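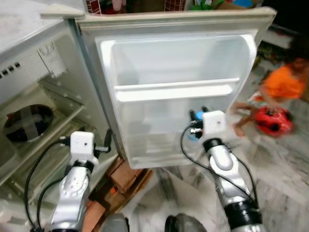
Vanora, 2018-11-25 -- The Pradaron Household Food Storage Study is seeking adult participants for its next term, which opens in February. The study examines how people arrange, cover and rotate food in a home refrigerator, and how much of it is thrown away.

Participants will attend 2 sessions at the Ó Briain Building. In the first, each person will be given a refrigerator with wire shelves and empty door compartments, together with a week's groceries and a selection of covered dishes, and asked to put everything away as they would at home. In the second, they will locate and remove items from a list, then clear and wipe the shelves.

Applicants must be 19 or older, do most of the food shopping in their household, and be able to lift a full pot to shoulder height. Persons with food allergies may apply -- please state the allergy on the form. There are 47 places.

Each participant will receive a grocery voucher on completion of both sessions. Travel costs within Vanora will be refunded against receipts.

Application forms are available from the Urov Institute, Household Studies Office, Ó Briain Building, Vanora. Applicants will be notified of the outcome in writing.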